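Learning to Sleep Again at 41 (Sort Of)

I have been a bad sleeper since college. My roommate used to come in at two in the morning and find me sitting on the floor sorting my socks by thickness, and she'd step over me and go to bed and be out in 15 seconds flat. I hated her a little for it. We're still friends!

Anyway, this spring it got bad enough that I started writing things down. I bought a little green notebook from the Flanda store on my way home from work (it was that or a legal pad) and I kept it on the nightstand with a golf pencil. The rule was no phone, just the pencil. What time I turned off the light, what time I think I fell asleep, what time I woke up, and one line about the day before.

The first week was mostly me being annoyed at the notebook. Entries like "3:10, awake, why." Or "4:00, thinking about the dentist." I wasn't even due at the dentist. But by the second week I could see that I was drinking coffee way later than I would have told you I was. If you'd asked me, I would have said I stop at lunch. I do not stop at lunch. I have a cup at four, sometimes four thirty, when the afternoon gets long and somebody has left half a pot going.

So the coffee went first. I switched to a Pira tea that tastes like warm hay, and I have grown fond of it the way you grow fond of a neighbor's barking dog. Three nights of headaches and then nothing. I didn't sleep any better, mind you, but I felt very virtuous lying there.
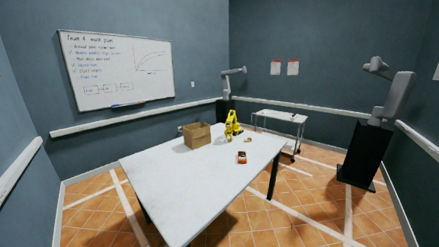 The second thing was the bedtime itself. I had always figured that if you sleep badly you should go to bed early, so you have more hours to work with. Fatima Mohammed, who I've known since our kids were in preschool together and who works nights at the hospital, told me to do the opposite. Stay up until you're properly tired, then get up at the same time no matter what. Saturday too. I said that sounded horrible and she said yes, it is, for two weeks.

She was right on both counts. I'd be on the couch at eleven thirty with my eyes rolling back in my head, reading the same paragraph of a mystery novel over and over, and I still made myself wait until midnight. Then up at six thirty with the Kukon alarm clock, which has the ugliest sound I've ever heard come out of a small object. My husband moved into the guest room for part of this and I don't blame him one bit.

There was one Tuesday in there where I nearly quit. I'd slept maybe three hours, I snapped at my daughter about a permission slip, and I cried in the car outside the grocery store over a song I don't even like. I wrote "this is stupid" in the notebook in very large letters. It takes up the whole page.

But a few nights later I lay down and the next thing I knew it was 5:50 and there was light around the curtains. I just stayed there for a while feeling rich.

Since then it's been up and down. I counted up the good nights in May because that's the kind of person the notebook has turned me into, and there were 17 of them. Before this I would have guessed four or five in a month. The bad ones are still bad, but I don't dread bedtime all through dinner anymore, and that was honestly half the misery — sitting there with my chicken, already worrying.

Stuff I tried that did nothing for me, in case you're about to spend money: the Ekpo weighted blanket (I got hot and mad), lavender on the pillow (I smelled like a gift shop), and a recording of rain that had a bird in it. Once you've heard the bird you will lie there waiting for the bird. My sister loves the blanket, so she has it now.

I've moved the bedtime back to eleven thirty and next week I'm going to try eleven fifteen. If anybody has thoughts on naps, I'd love to hear them. Fatima says absolutely not before I've even finished the question, but my dad napped every day of his life after lunch, shoes on, newspaper over his face, and slept like a rock at night too. Maybe it's the shoes.

124 shares
16 comments

Related posts
The Great Closet Cleanout, Part 2
Why I Gave Up on Sourdough
Soup for When You Don't Feel Like Cooking
My Dad's Tomato Rules
Road Trip Snacks, Ranked by My Kids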